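Plirton Hand-Held Gripper Kit

Teach by hand, train at your desk, run on the arm

Product code: Zokard Plirton, second edition
Page last revised: July 13, 2022

We have been making the Plirton for long enough now that most of the people who write to us already know what they want it for, but if you have landed on this page from a search, welcome, and do get a cup of tea, as we like to explain things properly! The Plirton is a gripper you hold in your own hand. You pick things up with it, put them down, hang them, turn them, slot them together, and it records what the gripper saw and how far the fingers were open. Those recordings are then used to train a policy for a robot arm carrying the same fingers.

The method behind it came out of work on a project called Filip, where the question was a fairly simple one. If you show a task by hand, well away from any arm, how much of that carries over when the arm has a go on its own? The team used a small set of wall and bench tasks and gathered 700 demonstrations with the hand-held tool. The policy trained on those finished the task in 80 per cent of its trials on the arm, and that was with no demonstrations recorded on the arm itself. We were delighted with that (there was cake), and the fingers and body we sell today are very close to the ones used for it.

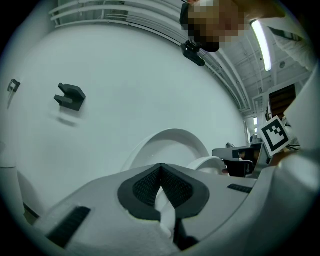 Wide-angle recording matters a great deal to the result. With a narrow lens the policy tends to lose the target in the last stretch of the approach, just when the fingers are closing in, and it has very little of the room to steer by. A wide view keeps the fingers, the target and a good deal of the background together for the whole reach. It does bend straight lines, of course, and new users sometimes ask us whether they should flatten the footage before training. Our advice is to leave it as it comes. Filip was trained on the curved pictures and so are all the starter settings we supply.

The fingers are soft and they give a little as they close, so a demonstration that is slightly off-centre will often still be a perfectly good one. Please keep those in! A policy that has only ever seen tidy approaches doesn't know what to do with an untidy one.

What comes in the kit

Hand-held gripper body
2 soft fingers, fitted
2 spare soft fingers
Printed marker cards for calibration
Charging lead and carry case
Licence for Tutex, our software for sorting and trimming recordings

Tutex runs on an ordinary desktop computer. It lines up the pictures with the finger opening, throws out recordings where tracking was lost, and lets you mark the start and end of each attempt by eye. You will still want a separate machine with a decent graphics card for the training.

Arm mount and ordering

The arm mount is sold separately, and we do need to know which arm you have before we can send the right plate. Kits are put together to order, and the next batch is being packed at the moment. Schools and university groups can ask for a loan kit, though the June loans are still coming back to us, so please bear with us if your reply is a little slow.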